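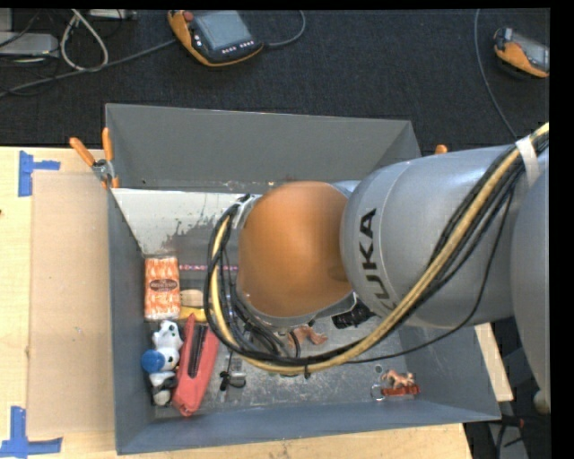 A grey metal bin on a pale wooden table, with a package and various small objects mainly towards its left side. Photograph: Pronder

News > Stores and Distribution > Interviews

June
By the Pronder Editorial Office

Making room for mixed goods

The Beltolico depot receives what other warehouses find difficult to place: single packets, part cases, discontinued lines and seasonal stock left over at the end of a season. The goods are sorted and sent on to 91 community organisations in the region. Much of the work depends on the open bin, and the depot's head of stores agreed to speak to us about how the bins are filled, cleaned and kept in service.

We began with the question visitors most often ask, which concerns the choice of metal. "We used cardboard trays for years," the head of stores said. "They were cheap and they were light, and every wet morning we lost a good number of them. A metal bin can be wiped down at the end of a shift and used again the next day. The noise is greater, I will grant that, and new staff do remark on it."

The present stock stands at 752 bins, supplied by Gajewski over several orders. They are not all identical. The earliest have straight sides and are now kept for cleaning materials, while later deliveries have sides that slope outwards. The head of stores prefers the sloping pattern without reservation.

"You can get your hand down to the bottom. With a straight wall, a flat packet that has slipped into the corner is a nuisance to pick up. The slope gives you a little space behind it. It does cost us some floor area when the bins are standing side by side, and we had a long discussion about that before the second order was signed."

The bins show their use. Scratches on the metal floor are accepted as normal wear, and a bin is withdrawn only where there is a sharp edge, a split seam or a dent that prevents it from standing level. The depot inspected its full stock in the spring and withdrew 77 bins. Of these, the greater part were returned to service after repair.

"People ask whether we ought to repaint them," the head of stores said. "We tried it on a small batch. The paint came off on the packets, and then we were wiping packets. A scuffed bin is perfectly clean if it has been washed. I would sooner spend the money on shelving."

On the matter of filling, the depot has a written procedure which runs to two pages. Goods are to be placed from one side of the bin to the other, with upright packets against a wall and the remaining space left clear for as long as possible. The practice is known in the depot as "keeping a shore", an expression whose origin the head of stores was unable to supply.

"If you scatter things across the middle, you have used the whole bin with six packets in it. Start at one side. Stand the boxes up if they will stand, put the soft packets in front, and leave yourself some bare floor. Then, when something awkward comes along, you have somewhere to put it."

Labels receive particular attention. Patterned packaging, such as the orange-and-white packet with a dark brown oval label shown at the head of this article, can be recognised from some distance by its colours alone. The procedure nevertheless asks that the front of each packet be turned towards the inside of the bin where this can be done without bending it.

"Colour gets you most of the way, but it will not give you the date or the ingredients. We had two lines last winter in nearly the same red, and one contained nuts. They had to be separated again, every packet, and that took the better part of an afternoon. Since then the small print is read once at intake and once before dispatch."

The tables were the subject of a separate review. Wooden tops were retained after staff at Beltolico were consulted, chiefly on grounds of comfort and noise. A bin set down on wood is quieter than one set down on steel, and the tops can be sanded when they become rough. Table height remains under discussion. The head of stores described the current arrangement as "a compromise that suits people of medium height and annoys everyone else".

Dispatch is planned through Cetico, the scheduling system adopted by Pronder two years ago. Each bin carries a number, and its contents are entered before it leaves the sorting area. The depot prepares up to 200 bins in a working day, although the figure falls considerably in the weeks after a holiday, when intake consists largely of odd shapes.

"Easter is the worst. Tall boxes with a great deal of air in them. You cannot stack them and you cannot lay them flat, and they fill a bin before it weighs anything at all. We send those out first. I should like the manufacturers to hear that, if you are able to print it."

Asked what would be changed if funds allowed, the head of stores named a second washing area and a covered place for bins awaiting repair, which at present stand in the corridor by the loading doors. A proposal for the washing area has been submitted and will be considered with the autumn budget.

Organisations that collect from Beltolico are reminded that bins remain the property of Pronder and should be returned empty at the next collection. Adhesive labels should be peeled off beforehand. The head of stores asked that this point be given some prominence. "Warm water and a cloth, while the label is still fresh. After a month it needs a scraper, and the scraper is what makes half of those scratches."

Comments (4)

northgate_pantry
We collect every fortnight and I admit we have been guilty over the labels. Will pass this round. Could the return point be open before 9 am? Two of our drivers start early.

M.
Agree entirely about the Easter boxes. We end up opening the outer cartons to get them in the cupboard.

shelfandstore
Are the straight-sided bins ever sold off? We could make use of a few for tins, where the slope is no help to us.

Pronder Editorial Office
Thank you for these comments. The return point opens at 8 am by arrangement with the depot. There are no plans at present to sell the straight-sided bins, but requests may be left at the collection desk.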